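Teaching a hand to be patient: an afternoon with Hugo Boyer

Hugo Boyer makes the tea before he will talk about robots, and he makes it slowly, with a proper pot, so that by the time we sat down in the upstairs workshop at Tusdale I had already heard a good deal about his allotment and the state of the bus service. He has worked for Gristum for longer than he cares to say, first mending packing machines and now, as he puts it, "showing things to arms all day long". It is a lovely way of describing a job that most of us would find rather hard to picture.

What he does is steer. He puts on a pair of gloves, stands at a rig in the corner, and moves his own hands, and a robot hand on the far side of the table follows along. Each time he gets through a task from start to finish, the movement is saved. When there are enough of them, a colleague feeds the lot into the learning software, which the team calls Nadeck, and they find out whether the arm can manage the job without him.

"People think I'm programming it," he said, stirring. "I couldn't program a kettle. I just do the thing, and then I do it again, and I try to do it the way I'd want it done if it were my own cupboard."

The job on the table this summer is a storage box. Gristum has a contract with De Bruijn, who run supported flats for older people, and what the residents asked for, over and over, was help with lids and tins and boxes, the small stiff things that sore fingers dread. So Hugo has been at it since June, and he has 424 saved attempts to show for it (he keeps his own tally in a school exercise book, although the computer keeps one too).

I asked what was so difficult about a box. He laughed, quite kindly, and said I should try it with somebody else's fingers.

"You've no feeling in it, you see. When you pick up a box at home your fingertips are telling you all sorts, and you never listen because you don't need to. On the rig I get nothing back. I've only my eyes. So I come down over the top, and I wait, and I have a good look at where the thumb is before I close anything."

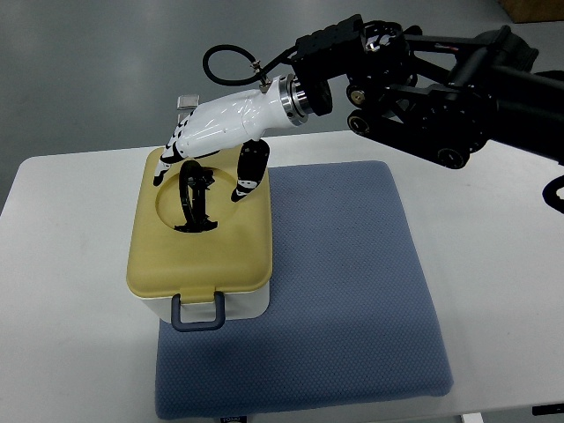 The hand over the yellow-lidded box on the workshop table, thumb and fingers pointing down.

The waiting matters more than I would have guessed. In the early weeks Hugo worked briskly, as he would have done on the packing line, and the arm learned to be brisk as well. It would swoop down and knock the box sideways, and then carry on as though it had hold of it. He went back to the beginning after that, and threw out most of what he had recorded.

"That was a sad morning," he said. "But it was copying me, fair and square. I'd been snatching - I never knew I was a snatcher until I saw a machine do it."

Now he makes a point of pausing above the lid every time, and he shifts the box a little between attempts so that the arm doesn't grow used to finding it in one place. He also puts in mistakes on purpose, which surprised me. He will come down too far to one side and then put himself right, so that there is something in the pile about getting out of trouble. A session lasts 18 minutes and then he has to stop, partly for the sake of his shoulders and partly because, he says, a tired person teaches tired habits.

There was a younger man on the rig for a while, very quick and very good at it, and Hugo speaks of him fondly. The trouble was that the two of them came at the box differently, one from the front and one from above, and the arm dithered between the two. They had a long talk over a plate of biscuits and agreed on Hugo's way, though he admits he still isn't certain it was the better one.

And does it work? He went and fetched the exercise book for that. In the last trial before my visit, the arm was left to itself for 19 goes and managed 13 of them. He read the failures out to me one at a time, with what had gone wrong beside each. Two were slips off the edge of the lid, and he thinks he knows why, and he was itching to get back to the gloves and see.

"I'd like it to be gentle," he said, when I asked what he hoped for. "Quick can come later on. If it's going to be in somebody's kitchen, next to their good plates, I want it to go about things nicely."

He let me have a turn before I left. I got the thumb somewhere near the lid and closed the fingers on nothing at all, and Hugo said that was very much how he had started, and went to put the kettle on again.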